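**Getting the time off: religious holidays and the staff rota**

21 January 2026

At the last members' meeting we had more questions on one subject than on anything else: how people who keep a religious holiday that isn't on the company calendar are supposed to ask for it. Several members have been turned down, and others have never asked. This item sets out where things stand at Voltosgate and what the interfaith group is asking for.

The calendar used at all Voltosgate sites gives paid leave on Christmas Day and closes the offices on Good Friday. Every other religious day comes out of a person's own leave. For someone who keeps Eid, Yom Kippur, Diwali, Vesak or Orthodox Christmas, that means using up vacation days before any vacation has been taken. People on the Lostia shift have it harder, as leave there is booked by seniority and the newest staff choose last.

The dates add to the difficulty. The Islamic calendar is lunar, and Eid moves earlier by ten or eleven days each year. The start of the month may be confirmed only the night before. A form that wants one fixed date six weeks ahead doesn't work well for that. Weronika Stępień in scheduling has agreed to accept a two-day window on the form, with the exact day confirmed by text the evening before. Write both dates in the same box and put "one of these" beside them. Ramadan runs from February into March this year, so anyone who will want leave for Eid should send the form in now.

We ran a short survey in the fall. It went to 400 people and 157 sent it back. Of those, 90 said they had worked on a day that was holy to them in the past two years when they would have preferred not to. The written comments were more useful than the numbers. One person had told a supervisor she had a dental appointment every year for five years. Another said he got the day off without any trouble, but was then asked in front of the whole team what the holiday was for and whether he "really" fasted. A Sikh member wrote that he had stopped explaining and now just takes sick leave, and he isn't happy about it.

Nearly all of these come down to the same problem. People don't want to explain their faith to a manager in order to get a day off, and they shouldn't have to. Under federal law an employer of this size has to accommodate a sincerely held religious practice unless doing so would be a substantial burden on the business. A supervisor may ask what is needed and when. A supervisor shouldn't be asking someone to defend what they believe, and "we've never done it before" is not an answer.

Bogdan Krawczyk and Liesl Aebischer met with human resources before the break and put three requests to them. The first is a pair of floating holidays that anyone can use, religious or not, with no reason given. The second is a written rule that a swap between two willing people will be approved if the shift is covered. The third is that the big all-staff days stop landing on other people's holy days. The fall safety training was held on Yom Kippur, and the make-up session was five weeks later at the Ekwueme building, which has no bus after six.

Human resources said yes to the third, and will check dates against an interfaith calendar before booking anything. They want to cost the first. On swaps they said it was already allowed, which surprised the Lostia people. We have asked for that in writing.

Swaps do work where supervisors let them. In the Totance warehouse, Nikola Domański has kept an informal list for years. People who keep December 25 trade with people who don't, and the favor comes back at Eid or at Passover. It depends on one person with a notebook, though, and it would stop if she changed jobs. 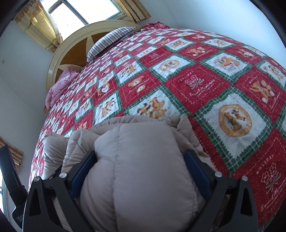 Some members asked whether we want Christmas taken off the calendar, and the answer is no. We haven't asked for that and don't plan to. Plenty of us keep it, and plenty who don't still like the lights and the cookies in the break room. It is a season that gets into everything, down to the bedding: red, white and green patchwork, teddy bears, "HOLIDAY" in capitals and "Sweet Memories" in script. Families who keep other days have memories tied to them as well, and would like to be at home when those days come.

Cledwyn Gethin raised a fair point about small teams. Where there are four people on a shift and three want the same day, somebody will have to work. We suggest that the person who gave way last year has first choice this year, and that it be written down. We would like to hear from anyone who has a better method.

If you have been refused leave for a religious day, keep the form or the message. If it was refused out loud, write down the date, who said it and the reason given, and send us a copy. We won't pass your name to anyone without asking you first.

The quiet room on the second floor is open again after the carpet work. Please don't store boxes in it. The door code hasn't changed.

Questions about leave forms go to Weronika at extension 1556. Comments on the three requests can go to Bogdan or Liesl, or in the group's mailbox by the time clock. The next meeting is in March, and the date will be in the next issue once it has been checked against the calendar.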